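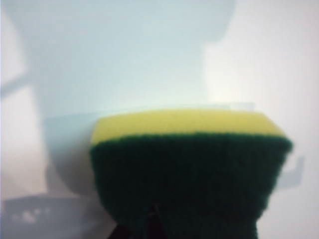

Yellow foam on one side, dark green scouring pad on the other.

I go through a lot of sponges, and for years I bought them without thinking. Whatever was near the register went in the cart. Then in April I cleaned out the cabinet under the sink and found half-used packs in three different styles, plus one sponge that had dried into a curl behind the drain pipe. I decided to pick one kind and stick with it.

The kind I picked is the plain two-layer block. I tried the all-foam ones and they don't do anything to baked-on egg. The metal scrubbers work on egg but they also scratched my good skillet, and I'm still annoyed about that. Cellulose cloths are fine for counters. Janka swears by a brush with a long handle, and I do keep one for bottles, but I can't feel what I'm doing with it on a plate.

My system now is two sponges at a time. One is for dishes and sits in the rack by the faucet. The other is an old dish sponge with a corner snipped off, and it's for the stovetop, the sink and the trash can lid. The snipped corner is how everyone in the house knows which one to grab. Before that we had some mix-ups I'd prefer to forget.

A dish sponge lasts me 7 days. After that it gets the scissors and moves down to the dirty jobs for another week, then it goes in the trash. I used to microwave them to get more time out of each one. I quit when I forgot to wet one first and the kitchen smelled like burned hair until dinner.

Squeeze it out hard after the last pan and stand it on its long edge. If it lies flat on the sink it's still soggy at breakfast. I also rinse the green side under hot water with my thumb to get the rice out. Rice is the worst. Oatmeal is a close second.

I don't use the green side on nonstick, on the glass cooktop, or on the enamel pot my aunt Vlasta gave me. For those I use the yellow side and let them soak longer. A lasagna dish gets hot water, a squirt of soap and 50 minutes, and then most of it comes off with the foam.

The spare sponges live in a bin in the pantry now, next to the dishwasher salt. Next I need to deal with the dish towels, which have taken over the drawer where the foil used to go.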